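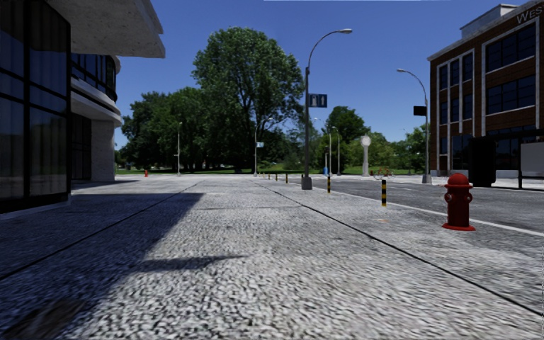
Shopfront paving, road side on the right: hydrant, bollards, lamp post.

June
By Aigars Org

Sweeping and washing down outside the shop: which parts a machine can take over

The earlier pages in this series dealt with indoor floors, where a robot vacuum or a small scrubber-dryer will now do most of the open area. Readers with a shop or a ground-floor workshop have asked whether the same applies to the footpath. The short answer is partly. A self-driving sweeper will handle a long clear run. Edges, fixtures, stains and anything that has to be picked up by hand are still yours.

The notes come from trials at Muvwood with a Jenex walk-behind sweeper fitted with an autonomy kit, and from the cleaning roster at the Ogunleye workshop, where Tainá Bragança runs the floor.

Before you start

Walk the strip first and lift anything longer than your hand. Twine, strapping and plastic bags wrap the main brush and stop the machine. A self-driving unit does not reliably tell a flat bag from a shadow, and with the sensitivity turned up it will stop for both. Turned down, it drives over both. We left ours up and accepted the stops.

Run early. At Muvwood the sun is low at opening time and the building puts a hard-edged shadow over part of the paving. The forward camera lost exposure at that edge on most passes. A second run after lunch gave fewer halts, but there is too much foot traffic by then to leave it unattended.

Set the brush for the surface. Exposed aggregate wants a stiffer side brush than smooth concrete and slightly less down pressure. Too much pressure flicks grit sideways against the glass. Check for grit on the window base before you wipe it, or you will scratch the pane.

Open runs

Mark a start point with tape and begin from it every time. The kit localises well along a wall with frames or piers in it and poorly along featureless hoarding. On a straight run it holds its line within 30 mm, better than I do on foot. Overlap each pass by a quarter of the brush width.

Bollards and posts are treated as no-go circles. The default circle is 40 cm, and between closely set bollards that closes the gap altogether. Reduce it only if the side brush can be lifted. Otherwise do the bollard line with a hand broom, pulling toward the open paving so the next machine pass collects it.

Keep hydrants clear on all sides and do not lean tools on them. Dirt packs in around the base flange. Use a dustpan brush.

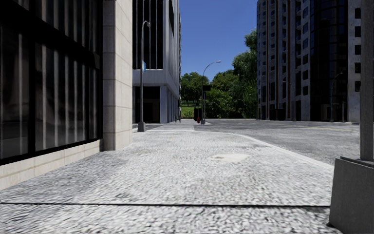

Stain detection is the weakest function in every kit we have tried. The software compares each patch of ground with the ground next to it, and a speckled surface gives it very little to compare. A smooth cream-coloured patch in flecked paving, such as the one right of centre past the seam, reads as a spill to a camera looking for a change of texture. A person would crouch, touch it and decide. The machine either scrubs it on every pass or has it masked out on the map, and once masked it will not report a real spill on the same spot. Mask it anyway, and inspect by eye.

Stone plinths under glazing need their own treatment. Sweep parallel to the wall with a soft broom, then go along the top edge with a damp cloth. Use pH-neutral cleaner on limestone and sandstone. No acid, and no pressure washer against the joints. I know of no machine on sale that will do this strip properly. The Nastham edging arm gets near it but leaves a band 4 cm wide, and the band is where the dirt was in the first place.

Lamp bases with sloping sides collect leaves at the foot on the sheltered side. A blower clears them in a few seconds. Blow along the kerb and collect; do not blow into the road.

Kerbs: program the boundary well inside the edge, and never rely on the drop sensor as the only limit. Curved kerbs should be entered as several short segments. The kit draws a straight line between any two points you give it, including across the gutter.
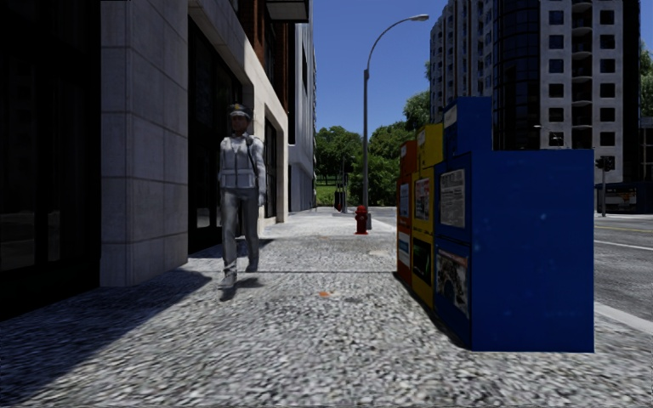 Page last changed: June, 4.19 pm

Street furniture and people

Newspaper boxes set tight together are a single obstacle as far as the sweeper is concerned. The rubbish collects against the cabinets and underneath if there is clearance. Use a narrow broom or a flat rake. Wipe the display fronts with a microfibre cloth, barely damp, and keep spray away from hinges and coin slots. Permission from the owner is needed before moving any of them.

For pedestrians, set the stop distance to its maximum. The Jenex kit waits until the path is clear and then resumes by itself. With somebody walking close to the shopfront it may wait a long time, as the wall leaves it no room to replan. Bragança's rule at Ogunleye is that an attendant stays within sight and carries the stop remote. I would keep to that.

Time taken

By hand, the Muvwood frontage takes 40 minutes. With the sweeper on the open run and one person on edges it takes 30, of which 19 are hand work. Emptying the hopper and picking hair out of the brush bearings is extra.

Brush care

- Rotate the main brush end for end monthly.
- Cut wrapped twine with a hooked blade, drawn away from the bristles.
- Rinse the hopper filter, dry it fully, then refit.
- Wipe the camera cover with lens tissue. Shop towel hazes it.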